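Humley Community Kitchen – progress report, second half of grant period
To: Clive Yeoman, Detus Fund
From: Mio Uchida
07/12/2023

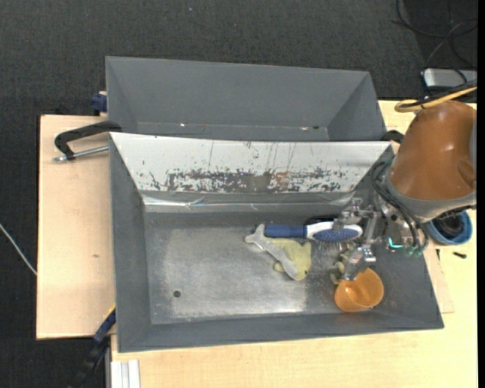

Gray metal bins, front one showing wear to the paint on the white panel.

Clive, short one this time, the full accounts come with the final report. Headlines first, then the stuff you asked about on the phone.

Meals
1489 meals out since the last report. Target was 1400 so we're over. Most of the extra came from the evening pickup, which we only started because the church hall had a free slot. Lunch numbers flat. Delivery down a little, two of the regular drivers moved away and we haven't replaced them both.

Cooking classes
Ran 3 courses, all full. Gervásio Barbosa taught the bread one and has agreed to do it again in spring. Yu-na Ki's class on cooking for one had a waiting list, mostly older folks, some of whom had never used the hall before. Would like to run it twice next time. The teen course was harder. Good turnout at the start, thin by the end, and the timing clashed with basketball. Moving it to after school.

121 people signed up across the three. Sign-in sheets are scanned, can send.

Food supply
Assunção still giving us produce twice a week. Quality good, mix unpredictable – we had squash for most of the fall. Staltel have stopped their bread donation, they closed the bakery counter. Buying bread now, it's in the budget sheet under dry goods (should be its own line, will fix).

Equipment
Second freezer bought and running. Came in under the quote so the difference went to shelving, per your email. The old range passed its gas check but the engineer wants the hose changed within the year. Quote pending.

Staffing
Cauã Vasconcelos started as part-time kitchen lead. Has taken over ordering and the rota, which frees me up for the reporting you're reading now. Food safety certificate done. We still need someone for the evening pickup, I'm covering it myself and that can't go on past the winter.

Money
Spend is on track apart from utilities. Electric went up again and we are over on that line by the amount in the sheet. I'd like to move $100 a month across from publicity, where we've hardly spent anything. Need your OK in writing for that.

Problems
Late on the participant survey. Forms went out, came back half filled in, questions were too long. Yu-na has cut it down to one page and we'll redo it with the next intake.
Parking still a mess on pickup nights. Talking to the neigbors.

Next
– hire for evening pickup
– shorter survey out
– spring class dates set and flyers printed
– range hose replaced
– drivers, at least one more

Could you let me know about the publicity money before the end of December? Payroll needs it for the new budget. Recipts are in the shared folder, same place as before.

Mio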